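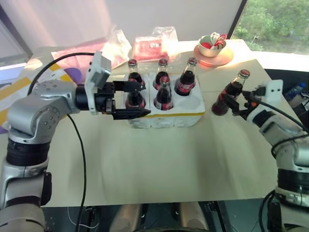
Rhea Navarro

Loading the bottle carrier has been the arms' main job since January, and I reckon I've learned more from six bottles of cola than from everything I printed out and stuck in a binder before I started. A few people at the shed have asked me to write down the bits that helped, so here goes, in no order whatsoever (sorry, Ehsan, I know you wanted headings).

First up, the bench. Mine is in the sunny end of the back room and I love it there, but bright sun near the work does funny things to a camera. Glass bottles are the worst for it! You get a blaze of light down one side and the wrist camera decides it has found something terribly exciting. I faffed about with exposure settings for ages and then Loukia Nikolaidis suggested a five-dollar roller blind from the op shop. Pull it halfway down after lunch and you'll be fine. If you can't fit a blind, do your sessions at the same time of day and stick to it. Mine are at 8 in the morning now, cuppa in hand.

Cables next, because I could go on about cables all day. Leave a loop at the wrist. A proper generous loop, more than looks tidy! My first go was all zip ties pulled up snug and very smart it looked, right up until the wrist rolled over and yanked the camera plug clean out of its socket. What I do now is run the arm slowly by hand through the furthest reach it will ever need, mark where the cable goes tight with a bit of masking tape, then add a hand's width on top of that. Hook-and-loop straps at the fixed joints, nothing at all on the moving one. And keep an eye on whatever hangs off the front of the table, your hip will find it sooner or later. I've got a cup hook screwed in underneath these days and I drape the spare over that.

Practise with full bottles. I started with empties, thinking I'd save myself a mop-up, and had to redo nearly everything. A full glass bottle is heavy, it swings when you pick it up by the neck, and the grip that was perfect on an empty lets it droop. If you're nervous (I was, I had towels all over the floor) put a folded bath towel on the table for the first couple of days and only lift as high as you have to.

The foam carrier is a beauty for this sort of thing. It gives a bit when you come in crooked, and you will come in crooked. The trick with any snug socket is to fill the back row first so the gripper isn't reaching over necks to get there, and to leave yourself a front corner for last. Come down with the bottle on a slight lean, let the bottom edge find the wall of the hole, then straighten up as it goes in. Same as getting a jar into a packed fridge door, really. I lowered mine dead straight for a fortnight and kept catching the rim.

While one arm's doing that, park the other one close to the carrier, where it can steady things if the foam starts to skate. I had mine folded right back at first and the whole carrier would go for a wander across the table. Another fix is a square of that rubbery drawer liner under the carrier. Cut it a touch smaller than the base so the fingers don't catch the edge. I used Lubis liner and it's held up well, though it does pick up every crumb in the building, so rinse it in the laundry sink and let it dry flat.

Fingertips! Bare plastic on cold glass is hopeless. Esmaeil Zarei cuts up old bike tubes for his, I went with a dab of Bumon grip paste on thin rubber and wiped off the extra with metho. Check them every 46 lifts or so — that's just how many I get through in a session before my back complains — and if they've gone shiny, give them a light rub with fine sandpaper. Don't go mad with it.

For bolts, go round all the little screws in the joint housings once a week with the right size of hex key (not the nearly right one, I've rounded two that way and one of them is in there forever). A dot of nail polish across the screw head and onto the housing tells you at a glance if it has turned. Mine's a sparkly purple from my niece and I'm rather fond of it.

The base wants more weight than you'd think. We clamped ours and it still nodded when both arms reached out together, so Jalen Achterberg bolted a length of steel across the back and the shake was almost gone by teatime. He reckons 7 kilos would've done it. We used what was in the scrap bin.

Last thing, slow it down. I had the speed up far too high for weeks because it looked grand when people dropped by. Halve it, get your clean lifts, and bring it up a notch at a time. Write the number on a bit of tape and stick it to the table so whoever's on next knows where you left it.

I'll do one on the Venach controller once I've worked out why it sulks every time I plug in the second camera. If you've already cracked that, leave me a note on the board, please!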